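Vadetari Bimanual Data Collection: Progress Report to Eltholm, June

Status: behind plan, and we would question the plan.

The target for this period was 300 accepted demonstrations of the two-arm handover. We have 60. A further 11 were recorded and thrown out at review for bad timestamps on one wrist camera. We could have kept them and reported a better number, but the model would have learned from them.

The Kasley table is up and running. Calibration between the arms took longer than the supplier's paperwork suggested, and we still do not trust it near the back edge. Operators slow down there, and the slow motion ends up in the data.

Our larger doubt is variety. Six operators now record on the table, all taught the same way, and their episodes look very much alike. Sandhu's interim review calls this consistency. We are less sure – a policy trained on near copies may score well here and fail on a different table.

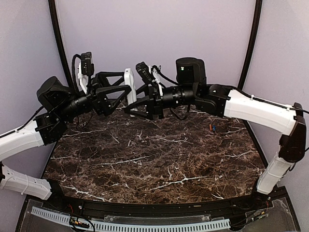 Progress Report, Issue 6, p. 11

With the grippers nearly touching, as at the back of the table here, each wrist camera has the other arm close by. Whether that view helps or hurts training is untested. We ask that the 300 target be put on hold until a first policy has been trained on the 60 episodes in hand. If it cannot manage the handover at all, more of the same will be money badly spent.

Spending is within budget, mainly due to the shortfall in operator hours.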